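Studeck PC Teardown Demos
July — by Nia Skyrme
12 shares · 3 comments

Studeck is a set of robot demonstrations for taking apart and refitting desktop computers. All of it was recorded by people steering the arm remotely from a hand controller. There are no scripted motions.

## What's in it

- 504 episodes, of which 369 are marked complete
- 8 tasks, including RAM removal, RAM insertion, drive latch release and cable unplugging
- Joint positions, gripper opening, wrist force and video from a fixed camera
- A one-line text instruction per episode

Episodes not marked complete are kept in a separate folder. Most end with a dropped part or a force stop. Filter them out for plain imitation learning — they are useful if you want to train a failure detector.

## Setup

The arm is a UR with a two-finger gripper. The tower lies on its side on the slatted aluminum table, open side up, and the 3D-printed fixture plate sits to its left. Small parts go to and from the holders on the plate. The long slot is for memory modules. STL files for the plate are in `fixtures/`. 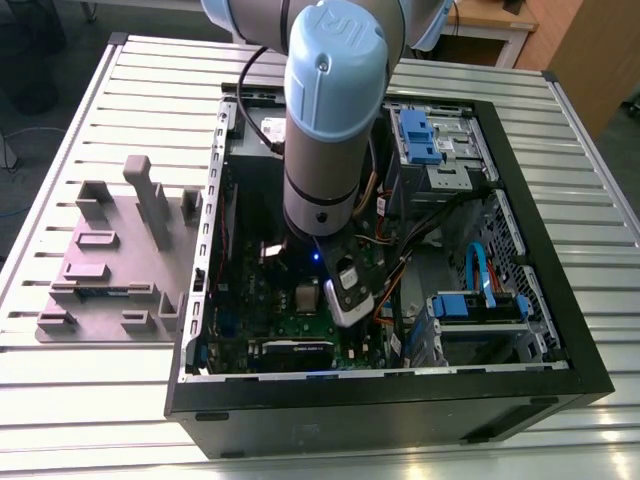 ## Collection

Operators were Przemysław Kwiatkowski, Afaf Hourani and Carla Sabbagh. Each did more than 3 hours of practice before recording. Operator initials are stored in `meta.json`, and styles do differ: AH approaches slots slowly from above, PK tends to tilt the module in.

## Known problems

- Force readings drift in long episodes. Subtract the first second.
- Cable tasks have few complete episodes.
- Gripper opening is logged as commanded, not measured.

## Contact

Maysoun Obeidat handles access requests and label fixes. Please give the episode number.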